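How to Hang Patterned Wallpaper in a Small Room Without Wasting Half the Roll

Posted 19/12/2022 by Abla Abou Jaoude

Most wallpaper guides tell you the job takes an afternoon. I don't believe them. My first small room took me most of a weekend, and it was barely bigger than a closet. Small rooms mean corners, and corners are where patterned paper goes wrong.

Start with the calculator on the store's website, then distrust it. The ones I've tried work from wall area alone and ignore the pattern repeat. If your flowers or vases come around every 21 inches, each strip may lose nearly that much before it matches its neighbor. Measure the wall height, add four inches for trimming, and round up to the next full repeat. That is your real strip length. Divide the roll length by it and throw away the fraction.

Check the batch number on every roll before you open one. I bought two rolls of the same Nowicki floral and they were visibly different yellows once they were up. The store said it would "settle." It has not settled.

Next comes the wall. You will read that modern paper hides small bumps. Mine showed every one. Fill, sand, wipe down, and let the filler dry overnight. Primer is worth the money, though I'm less sure about the fancy kind. I used Trodberg in one room and a plain store brand in another, and I can't tell which is which.

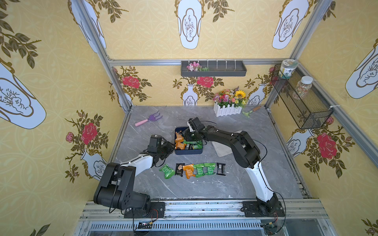 Should you start in a corner? Start about one roll's width away from it, on a line you have drawn with a level. House corners are rarely straight, and a crooked first strip makes every strip after it crooked too.

Hang the first strip with the extra split between top and bottom. Smooth from the middle out. If it drifts off the line, peel it back and do it again now – it won't get easier later.

For inside corners, never wrap a full width around. Measure from the last strip to the corner at the top, middle and bottom, take the widest figure, add half an inch, and cut the strip lengthwise. Hang that piece, then draw a new level line on the next wall and hang the leftover over the small overlap. The pattern will be slightly off. Put that corner behind the door if you can.

Seam rollers get a lot of praise. Go lightly on raised paper or you'll leave a shiny track. A damp sponge did just as well for me.

Keep the offcuts – the long ones will do above a door or under a window.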